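Jul 10, 2024

The veg basket has finally found a home on the grey worktop at Hiltby – and I'm far too pleased about it! I've wanted wicker in that kitchen since January.
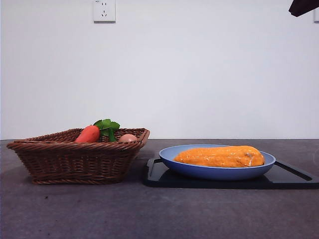
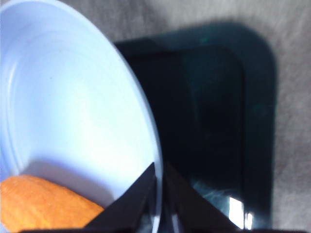
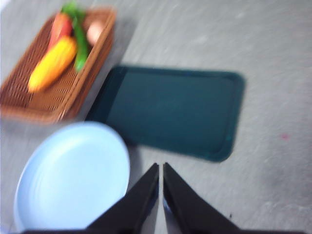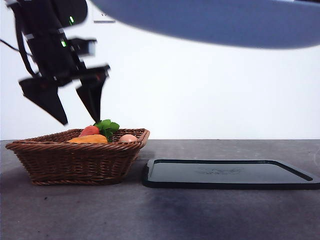 ## Plates and trays

I'm still after a dark teal tray for the Nirnia kitchen, to go with the pale blue plates (we've got 84 of those, so please, no more plates). If you spot one, leave a note in the Bruvix tin and I'll come and fetch it.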